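Sanura still washes its soup bowls by hand. The firm has been trying out machines for kitchen and dining room work since May, and the person who runs its test room agreed to talk on the condition that the questions stayed on what works now and left the forecasts alone.

We began with clearing a table, the job customers ask for most.

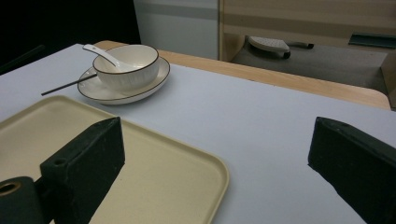
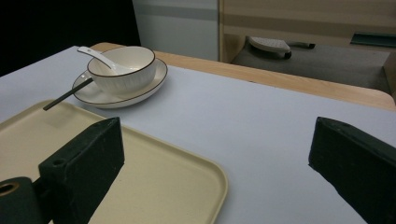
Bowl, spoon and tray, the same job each time.
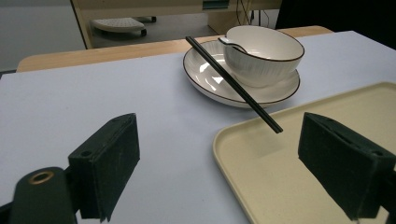 Yimer, reached later by phone, said that clearing a table was the wrong place to start and that any shop would rather have its shelves filled overnight. The test room has heard this before. "Shelves are easier, I agree," the manager said. "Boxes have flat sides. But the people who call us run lunch counters, and they don't have a shelf problem."

The hard part, in the manager's view, is the spoon. A bowl can be gripped by the wall and lifted. A spoon standing in it swings, or slides down, or catches on the next dish. Chopsticks are worse – they roll, and two of them lying close together can look like one. "We did 600 runs at this before we were happy to show it to a customer," the manager said. "The customer watched 8 and asked how fast it could go."

The answer was not fast. A full clear took 107 seconds on the day Drirnina came to see it, and a waiter can do it in a few. The manager doesn't think speed is the main trouble. "If it was slow and always right, you could leave it going after closing. It's slow and it's right most of the time, so somebody has to stand there."

Floors are further along. Wiping a bare table is close. Folding laundry the manager would not put a date on, and putting dishes away in a cupboard someone else arranged is, for now, off the list.

I asked about Nutov, which has promised a home model that does all of this.

"I haven't seen it work, so I can't say. I'd want to see it in a kitchen they hadn't been in before. Ours does well in our room. We moved it to the lunch room down the hall and had to spend up to 2 weeks getting it back to where it was."

Would the manager buy one for home? Not this year – the dishwasher is fine, and loading it takes less time than explaining how.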